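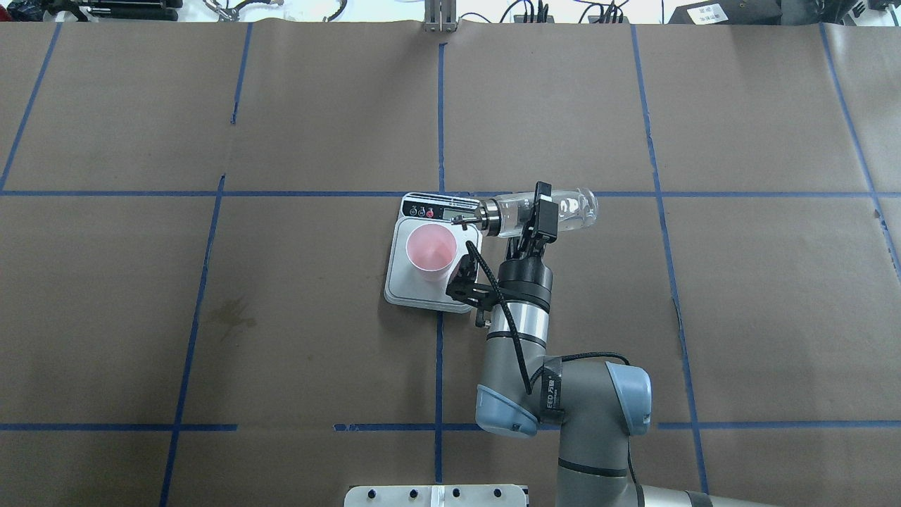

Work on the portioning trial moved into its second stage in February. The first stage, paid for out of the opening part of the grant, covered the choice of cups and the wording of the fill cards. The second is about weighing, and most of the month went into getting one table to give the same answer for the same cup. The table is now covered in brown kraft paper and divided into rectangles with blue masking tape, with the white kitchen scale near the center, on the middle line, and a pink plastic cup as the test cup. The paper has already picked up a dark stain on the left side and some creases. We plan to replace it at the end of the stage and not before, so that the tape lines stay where they are while readings are being taken.

Weighing

The target for this stage was 300 logged weighings. We have completed all of them. Each entry gives the cup type, the dry fill, the weight and the initials of the person who entered it. Kwok-wai Chow went through the log and marked 23 entries for repeat. In most of these the cup had been set down near the rim of the platform, or the scale had not been zeroed between cups. The repeats are done and both values are kept in the log, with the first one struck through.

The fills used were rice, lentils and split peas. Oats were dropped for now. They pack differently depending on how long the bag has been standing, and we would like to settle the method on the easier fills first.

Layout

Ching-wen Chuang tried two arrangements of the tape. The wider one is the one we kept. It leaves room to set filled cups down without touching the scale. The lines are not all straight and the lower cross line has gaps. This does not affect the weights, but we will re-tape with a long ruler when the paper is changed.

Spending

Of the 2,000 allowed for this stage, 1,000 has been spent. The largest item was dry goods from Fumen, followed by cups and paper from Lu. The second delivery of cups came up short and the supplier has credited us – the credit will show in the next statement. No change to the budget is requested.

Next steps

Oats come back in, along with a larger cup. Stoltetlow has asked for the fill cards in a form their kitchen staff can use at the counter, and a draft is with them for comment. The Clurker site will get the same cards once the wording is agreed. We still need a decision from you on whether the log should go out with the cards or stay with us.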